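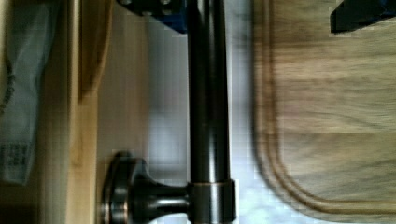
Faucet and cutting board, as seen from the wrist.

Home Projects Shelf About Contact

Four Weeks With an Arm on the Counter

I said last December that I would believe in kitchen robots when one of them moved a plate without me standing behind it with my hand near the stop button. I have now spent four weeks helping to build one, and I'm still standing there.

The build is Szabolcs's idea. Szabolcs Dobos has been a friend since we shared a bench at Jorkitz, the workshop where I learned to solder badly, and he has always been a better salesman than he thinks he is. He got the arm secondhand. I put in 574 dollars for the computer and the cables, which makes me a part owner and gives me the right to complain. The deal was that he would handle the software (he uses a package called Wirka that I had never heard of) and I would handle brackets, wiring and the job list.

The job list is short. Pick up a piece of toy fruit. Put it on a plate. Pick up a shaker, stand it upright, leave it alone. I wrote "open the toaster oven" at the bottom in pencil and I don't expect to need a pen.

Most of my time has gone into the cables. Every video I've seen of a home arm shows it doing something clever with a sponge, and I have yet to see one that spends a minute on where the wires go. Ours run over the shoulder and down the forearm. For the first week they were tied too tight, so each time the wrist turned all the way around it pulled on the camera plug and the picture dropped out. I cut the ties off and tied them again with more slack. Then the loop was big enough to catch on things. I've settled on something in between and I check it every evening before we start.

The wrist camera bothers me more. When the arm moves at the speed Szabolcs likes, wood grain turns to soup. He says the software copes. Maybe it does, but I can't tell a juice groove from a shadow in some of those pictures and I know what a cutting board looks like. I asked for half speed. We got half speed for one evening.

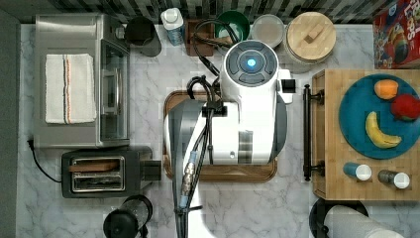

Innes Laing read my notes on the first two weeks and wrote back that I was grading the thing like a dishwasher, when I ought to be grading it like a kid with a new instrument, and that I should leave the speed alone until we had a month of runs to compare. Fair enough, though I never paid 574 dollars toward a kid's trombone.

I do keep a log. Szabolcs doesn't love the log. We tried the banana, the apple and the orange in turn, same start position, and we wrote down only whether the fruit ended up on the plate without anyone touching it. After 225 tries it had gone right 69 times. He points out that nearly all of the good ones came in the last week. I point out that in the last week we also stopped moving the plate between tries, so I don't know what got better, the arm or the test. We argued over that until 11 p.m. and then he went home.

What I would like is a week where we change one thing only. Keep the same lamp on, keep the plate where it is, keep the boxes and canisters where they are, and change the speed. Then put the speed back and shift the plate by a hand's width. It's dull and it would use up every evening we have, but otherwise I don't see how either of us can say what the arm has learned. 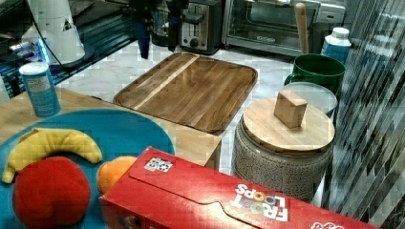 The other thing on my wish list is a better grip. The fingers are stiff, and the orange is the one that suffers. A stiff finger on a small round thing gives you a very narrow spot where it works, and on either side of that spot the orange leaves. Szabolcs wants to fix this with more training. I want to fix it with a strip of rubber. I've cut two pads from an old bicycle tube and will glue them on before the next session, with the log open, and if the numbers don't move I'll say so in the next post.

Orsolya Deák asked me over dinner whether I'd buy a finished version of this in a store. No. I can put an orange on a plate myself, and I don't need to retie my elbow first. I would keep building it, though, and I've already ordered more cable.

Next time: the rubber pads, and whatever we find behind that loose connector at the base.

Get new posts by e-mail. Enter your address to join the newsletter. You can unsubscribe at any time.

Print this post | E-mail this post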